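To: jeltaswood-remodel list
Subject: Re: Re: tile over the old slab, Toft quote, lead times

Sorry for the slow answer, been at work till dark all week and only reading the list on my phone. Will try to hit everything. Skipping the fence thread, will get to that seperately.

First the quote. Toft came back at 3,299 for tile, setting material and labor. Does NOT include pulling up the old vinyl. Does not include baseboards either, which I only caught on the second read. Ask them for the line item version, they have one, they just don't send it unless you ask. Removal was another 469 on mine and I almost signed without it.

Lead time: they say seven weeks from deposit. The Nuvton store said "in stock" and then it was not in stock. Call, don't trust the website.

Color. Went back and forth forever. Ended up wanting a pale floor all the way through, kitchen to hall, no strip at the doorway.

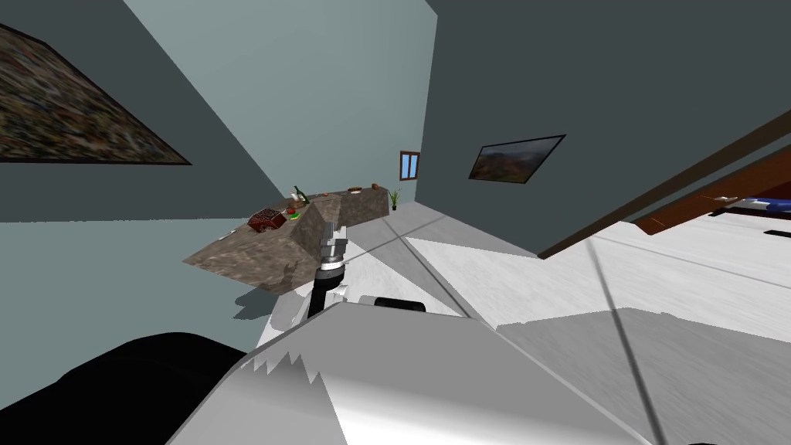 On Wed 8 January, a list member wrote:

> Has anyone on here tiled right over a slab without a membrane? My installer
> says it's optional if there are no cracks you can get a coin into. I have two
> hairlines by the back door and one that runs under the fridge. He wants to
> just go over them. Also is Moment grout any good or is it just the name? And
> how many extra boxes do you order? The store said one and that sounds low.

OK so. Membrane – get it. Mine was going to be "optional" too. Hairlines are usually just the slab shrinking, but the one under your fridge would bother me, that's a long way for a crack to go. Put a straightedge across it. If one side is higher than the other, that's not a tile question anymore, stop and get somebody to look at the slab first. If it's flat, a crack membrane over that run and a foot or so either side is what my guy priced. Doing the whole floor was more but not crazy more.

Also tape a square of plastic down for a couple days before anything goes on. All four edges. If it's damp underneath when you peel it, tell the installer before he mixes anything. Mine was dry but we did it in June so I don't know how much that proves.

Moment grout: used it in the laundry room only. Went in fine, color dried lighter than the chip. Quite a bit lighter. Make a test board and let it sit overnight, don't judge it the same afternoon. I would buy it again but in a shade darker than I think I want.

Extra boxes, one is low, yeah. Depends on the layout. Straight lay in a square room you can get away with around 50 square feet of spare on a job that size, diagonal I'd want more. Check the lot numbers on every box when it's delivered, not when he's halfway across the floor. And keep what's left over. Toft takes back unopened boxes but check the window, it's on the back of the receipt in tiny type.

Someone else asked about paint next to pale tile. We are doing gray-green, lighter on one side and dark on the other. I was talked into the dark one and now I like it better. Pick the floor first though, the paint is a lot easier to change.
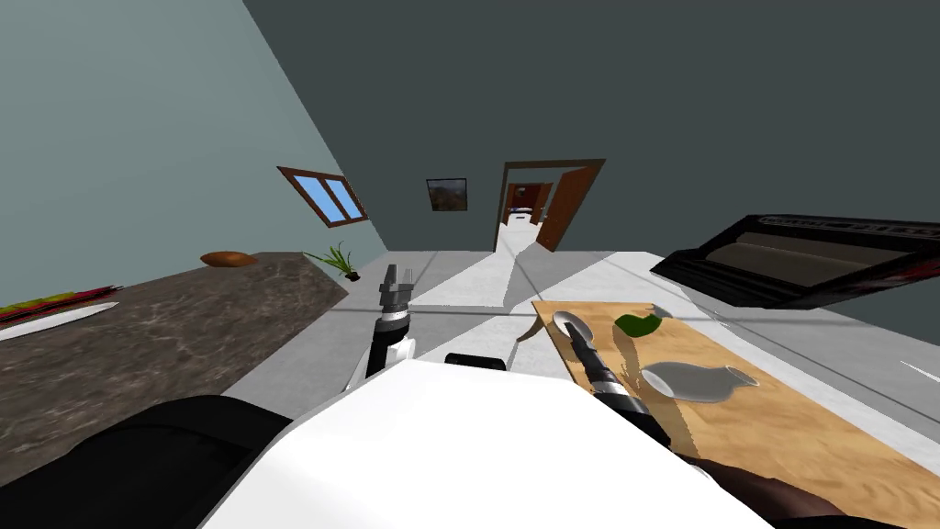 Doors – measure the clearance before the tile goes down. New tile plus thinset plus membrane is taller than vinyl, and every door that swings over it may need trimming. Same with the dishwasher. If it's boxed in by the new floor you can't get it out later without taking up tile or lifting the counter. Slide it out and tile under it, even if he grumbles.

Last thing, does anybody have a wet saw they'd lend for a weekend? Only need it for the pantry, I'm doing that bit myself. Can pick up anywhere this side of Nuvton. Reply off list please so we don't clog everybody's inbox.

Gotta run, will post teh line item sheet when I find it.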